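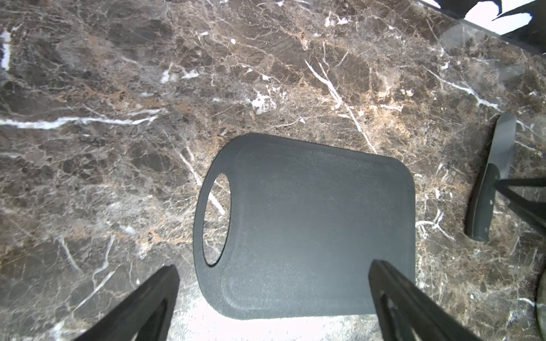 The Lodau kit at the cutting board, fingers open on either side of it.

I've spent two weeks with the Lodau arm kit from Vesero, and Raelene Lockyer keeps asking me if she should get one for her test kitchen in Lirkley. So, Raelene, my long answer!

The kit comes as two arms, a pair of wrist cameras and a box of finger tips, and setting it up ate most of my Saturday (the clamps are great, the cable guide is a single folded sheet with the arrows pointing the wrong way). After that I had fun. The slim black fingers are the best part — they're tapered, so you can come in low next to something flat like a cutting board. Picking a flat thing up off polished stone is still hard, and I lost a lot of tries to boards that just slid away from me.

Glare is my main gripe. My counter is shiny dark marble with veins all over it, and the light bounces right back at the wrist camera. Pejman Abbasi runs his over a plain matte bench and says he's never had to touch the exposure. Lucky him.

The rental plan is $400 a month with support included, and Wanpen Chaimongkol at the help desk answered both of my emails the same day. I'm keeping mine through May, and I've got my eye on the softer finger tips next.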